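Opinion | Automation Software

Planners should be permitted to hesitate

By Marlene Andrade

Procurement guidelines continue to reward cycle time above all else. At Grasmont we reviewed 300 logged runs of our two-arm planner, and the costliest faults arose where both arms committed to a grasp on stale perception. A short pause to re-estimate pose would have added 12 milliseconds.

A closed laptop resting at a tilt is a demanding object for any controller — it is flat, smooth and free to slide.
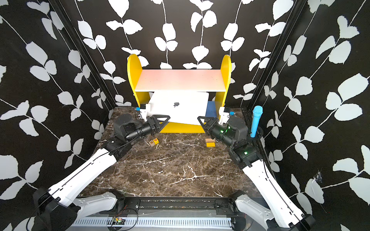

Vendors should therefore publish their replanning behaviour alongside their speed figures, and purchasers should ask for it.

Comments

Janaína Trindade: Agreed, but who audits the logs?

Odair Magalhães: Our centre already requires this. Vendors grumbled, then complied.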